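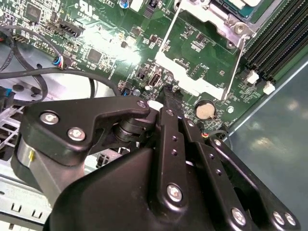
Perkum Rack Interface for Home and Touring Studios

The Perkum is a two-channel audio interface for singers and producers who record at home and take the same gear on the road. It has 2 mic inputs, 2 headphone outputs and one pair of line outs for monitors. Each headphone jack has its own volume knob, so the singer and the engineer can listen at different levels.

Roel Desmet designed the preamps for Lenihan. They are clean at low gain and get a little thicker when pushed, which suits close R&B and soul vocals. A pad switch on each channel handles louder sources – guitar amps, snare, horns.

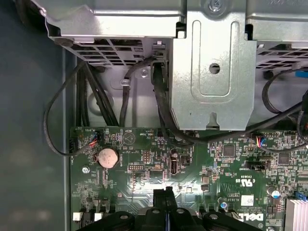
Latency is low enough to track through plug-ins on most computers made in the last few years. If you hear clicks, raise the buffer one step and close any other program that is using sound. The control panel remembers settings for each song folder.

In the box: interface, power supply, USB cable, rack ears, printed guide. Microphone and headphones are sold separately.

Item no. 1698
Finish: black or gray
Warranty: 2 years, parts and labor
Availability: gray ships now, black is back in May

Rack ears can be fitted on either side. Please use the screws supplied – longer ones will touch the board.

Related items
Pumora vocal microphone
Drositz closed-back headphones
Lenihan desktop monitor stand, pair
Perkum padded carry case

Contact | Shipping and returns | © Lenihan Audio | Back to top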